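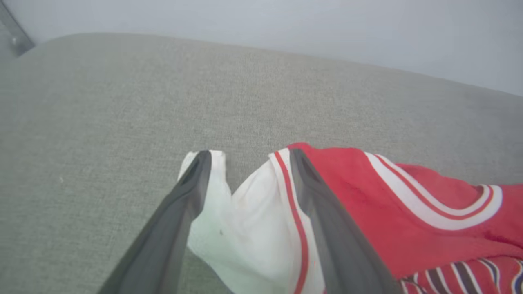 Do I need a special detergent for polyester sportswear?

Most people don't. Ordinary liquid detergent, a cool cycle and a shorter wait between the gym bag and the washer will deal with most smells. We sell a sports wash anyway, and this page covers what it does and where we think the claims in this trade run ahead of the evidence.

Casach Sports Wash, unscented
58 fl oz bottle, liquid
For polyester, nylon and elastane blends
Suitable for top loaders, front loaders and hand washing
Not for wool, silk or down

What it is

Casach is a plain liquid detergent with enzymes, no fabric softener, no dye and no perfume. Tinetti, the outfit that makes it, used to print "odor elimination technology" across the label. We asked what the technology was. The reply ran to several paragraphs and came down to enzymes and surfactants, the same families of ingredients you find in a decent supermarket liquid. The wording has since gone from the bottle, and we like the product better for it.

Why we stock it

It rinses out well. Synthetic fabric hangs on to body oil, and it hangs on to leftover detergent too, so the usual reaction to a smelly shirt (pour in more soap) tends to make a stiff, smelly shirt. Casach has a cap with lines you can read without a flashlight, and the dose is small. Dimas Santoso on our returns desk washed his running gear in it through March and went back to his regular brand afterward. He said he couldn't tell the two apart except that one of them didn't smell of lavender. That is a fair summary.

What it won't do

It won't bring back a cracked number or peeling letters. Heat does that damage, mostly in the dryer, and no liquid reverses it.

It won't stop dye from bleeding if you wash hot. Dark or strong colors next to white panels need cold water and a prompt trip to the line. A wet jersey left balled up overnight is asking for trouble whatever you washed it in.

It won't disinfect. If you see that word on a sports wash, look for what backs it up – often there is nothing there.

Directions

Turn the garment inside out. Use 2 capfuls for a full load, or one for a half load. Wash cold on a normal cycle and skip the softener, which leaves a coating on wicking fabric. For a bad smell, soak in cool water with one capful for 20 minutes before the wash. Hang to dry out of direct sun.

If the smell is still there after the soak, try a second rinse before you buy anything else. Old residue is a common culprit, and water is cheap.

Customer notes

"Fine. Cleans shirts. I was hoping for more given the price but my son's rash hasn't come back, which may be the lack of perfume or may be nothing." – Delali Asante

"Bought this after the Sastry powder left white streaks on everything black. No streaks so far. The cap drips." – Katalin Hajdu

We agree about the cap. Tinetti says a new one is coming, and has been saying so for a while.

Compared with the Sastry powder

Sastry costs less per load and does better on mud and grass. It dissolves poorly in cold water, so the streaks Katalin mentions are a regular complaint. If you wash warm and your kit is mostly cotton, buy the Sastry and keep the difference.

Shipping and returns

Bottles ship upright with a sealed cap. Orders in by noon go out the same day, except on Monday, when the truck comes early. Unopened bottles can be returned. Leaking ones are replaced – send a photo of the carton before you throw it out.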